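Folding and Storing Jeans and Other Heavy Cotton

Jeans take up more room than anything else in most dressers. They are thick at the waistband, thick again at every seam, and they do not lie flat unless you make them. These tips cover sorting, folding and putting away denim, with a few notes on washing at the start.

Before the wash

Empty the pockets, including the small one inside the right front pocket. Coins get stuck in there and mark the drum.

Zip the zipper and fasten the button. An open zipper will chew on whatever is next to it, and knit shirts get the worst of it.

Turn dark jeans inside out. They still fade, but the fading stays more even and you get fewer white lines along the creases. Wash them cold with other dark things. New dark denim should go in by itself the first two times.

Do not pack the machine full. Wet denim is heavy and a full drum of it will bang around on the spin. Three or four pairs is plenty for a normal home washer.

Drying

Shake each pair hard by the waistband when it comes out. Then pull the legs straight along the side seams and smooth the pocket linings flat with your hand. A twisted leg dries twisted.

Hang by the waistband if you have the space. If you use a dryer, take jeans out while the seams are a little damp and let them finish over a rail or the back of a chair. The waistband and the bottom hems are the last parts to dry. Pinch them before you fold. If they feel cool, give them another hour.

Damp denim in a closed drawer will smell by the next morning, and so will everything under it.

Where to fold

Use a surface at hip height or a bit lower. A bed works better than most tables. It is wide enough for a full pair laid out, and you can make piles along the far side as you go. Make the bed first and pull the comforter tight so you are not folding on top of lumps.

If the comforter is a light color, put an old sheet over it before you lay out new dark jeans. Fresh indigo rubs off on pale cloth, and it is hard to get out of quilting. Jeans that have been through several washes usually do not need the sheet. Rub a white rag on the inside of the leg to check.

The basic fold

1. Lay the jeans face up and smooth out the front pockets.
2. Fold one leg over the other so the back pockets are on the outside.
3. The crotch seam will stick out in a point. Tuck it in to make a straight edge.
4. Bring the hems up to just below the waistband.
5. Fold in half again, or in thirds for a deep drawer.

Press down with your forearm between folds to get the air out. The bundle should stand up by itself when you set it on its folded edge. If it falls open, the last fold was too loose.

For wide legs, fold the extra width in at step 2. For children's sizes, skip step 5 and stop at half.

Check as you go

Folding is the time to look for damage. Run a thumb along the hem and the topstitching. Tan thread on dark cloth is easy to see, so a skipped or broken stitch stands out.

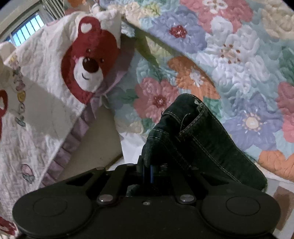
Snip loose threads with small scissors. Do not pull them. A pulled thread can open a whole row of stitching, and then you have a repair instead of a trim. Look at the metal tacks at the pocket corners as well. If one has worked free, it leaves a small hole that will grow with each wash. A few stitches on the back side will hold it.

Keep a separate pile for anything that needs mending. Do not put it back in the drawer with the rest or it will be worn again before it gets fixed.

Putting away

Stand the bundles in the drawer in a row with the folded edge up. You can see every pair and take one out without lifting the others. My Dellow dresser has drawers 13 inches deep, and jeans folded in thirds fit in two rows, one behind the other.

On an open shelf, stack them flat and turn every other pair around so the thick waistbands are not all on one side. Stop at five or six pairs. Taller stacks lean.

Work jeans and anything with paint on it should have their own spot. A hook inside the closet door is enough.

Off-season storage

Heavy pairs that will not be worn until December can go in a lidded bin. Wash them first, even if they look clean. Lay them flat with the heaviest on the bottom and leave a little space at the top. Plastic bags with the air pulled out save room, but they press hard creases into denim, and the color can wear along those lines.

Write what is in the bin on a piece of tape and put it on the short end, where you can read it when the bin is on a shelf.

Reader tips

Natalie Haslam keeps a safety pin on the inside of any waistband that needs mending. It survives the wash and reminds her when she folds.

Hatice Avcı folds her canvas aprons the same way and stores them in the same drawer, with the ties rolled up inside.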